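Equipment planning, simulated kitchen work
Aug 2, 2020

Had a long and very good talk with Lambros over the Isavora quote. They want us to take 2 arms, a mobile base and a service plan in one package, and before tonight I was ready to say yes (it's a lovely arm!). But we've had the kitchen running in simulation all week, and it is already telling us what to spend on and what to leave off the list.

First thing: reach near the floor. I want the gripper to work low, beside an appliance with its door down, and that decides how tall a base we order. The Liapis base is the cheaper one but it sits higher.

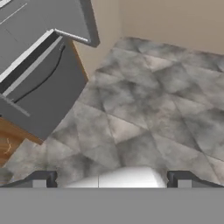

Wrist view over the tile, appliance door open at left.

Second thing: cables and shelves. Lambros wants a slimmer wrist for getting in and out of compartments, and he may be right – the stock gripper is boxy, and every divider costs us some angle. Xolani priced a Lonia wrist as an add-on and it comes to 50 percent of what the gripper itself costs. Ouch.

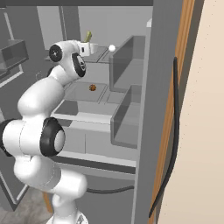

So my proposal is to order one arm now with the stock gripper, hold the Lonia wrist until we have more runs, and put the difference into a better workstation. We've got more than 80 tasks queued and the old machine is the real bottleneck. I'd love to see that queue move!

For the real mockup we also need a counter, upper and lower cabinets with bar handles, and a small espresso machine. Xolani thinks Gronerex will sell us display cabinets from their showroom. Hinges matter here, I want doors that stay where you leave them.
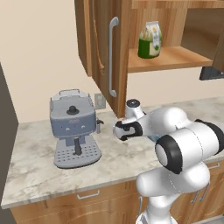
Arm at the coffee counter, upper cabinet door open.

To do: ask Isavora for a price on one arm without the service plan. Measure the freight elevator. Xolani to call Gronerex before the middle of August. Lambros still owes me the payload numbers for the Liapis base.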